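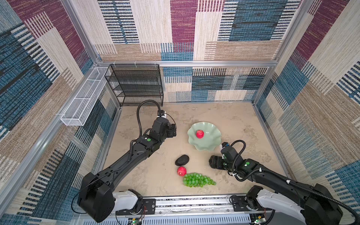

Setting out fruit on the Arkby surface starts with a dry top and a clean dish. Stand the wire shelf in a back corner before anything else goes down. A dish with a scalloped rim, like the pale green one, should have clear space on all sides so the rim doesn't get knocked.

1. Wipe the surface with a damp cloth and let it dry for 10 minutes.
2. Set the dish down and check that it doesn't rock.
3. Rinse the fruit and pat it dry - stems too.

Caution: Do not drag the dish. Lift it with both hands. 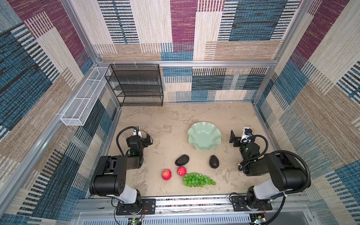

Can avocados and apples share a dish? Apples make avocados ripen faster, so keep them apart unless you plan to eat the avocados soon.

4. Put the firm fruit in first.
5. Lay grapes last - they bruise under weight.

Note: Load the wall basket to no more than 8 pounds.
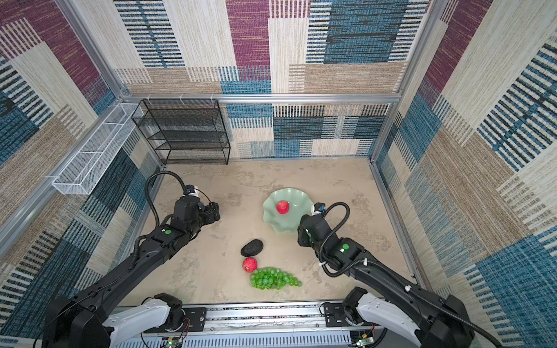
Solomiia Bilyk wrote in to say that a folded paper towel under the fruit keeps the dish from getting sticky, and that she changes hers every Wednesday.

6. Check the fruit daily and take out anything soft.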